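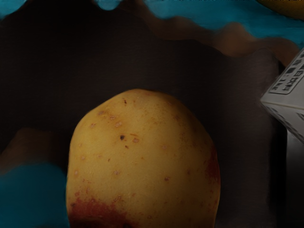
Selon ma sœur, une frite belge se cuit deux fois et le reste relève du droit pénal. Je lui ai répondu que j'avais passé une semaine à Dudville, où on les cuit une fois, tièdes, avec fierté.

2/ Dudville possède donc une Fête de la frite, chaque mois de juillet. 1 385 habitants, 2 cabanes à frites, une rancune qui remonte à la construction du parking.

3/ La cabane du haut jure par la Trumance, variété locale à chair ferme. Celle du bas aussi. Elles ne se parlent plus — sauf pour se réclamer du vinaigre.

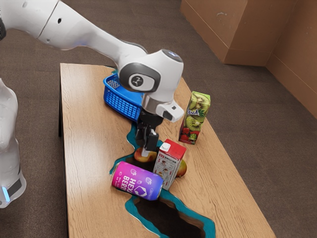 Bras blanc, table en bois.

4/ J'ai goûté les deux, en cachette, comme on trompe son dentiste. Celle du haut est trop salée. Celle du bas attend le sel depuis l'an dernier.

5/ Le prix du cornet a augmenté et la mayonnaise est devenue un supplément. À Drodlow, le village voisin, elle est comprise. On évite de prononcer le mot Drodlow dans la file.
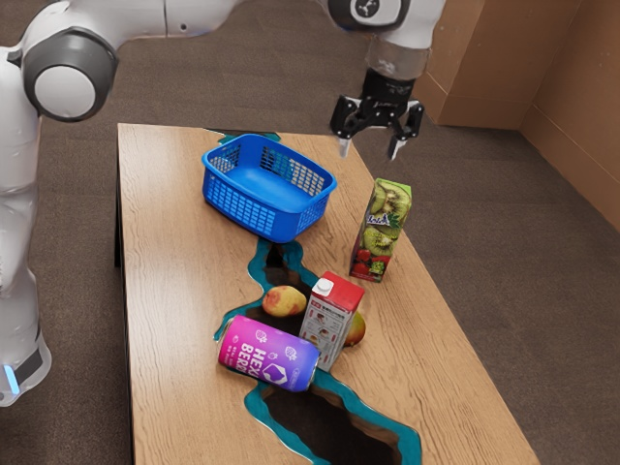 6/ Bref, j'ai pris un troisième cornet pour être équitable. Ma sœur réclame toujours des excuses écrites au nom de la double cuisson. Je les rédigerai quand j'aurai fini de digérer.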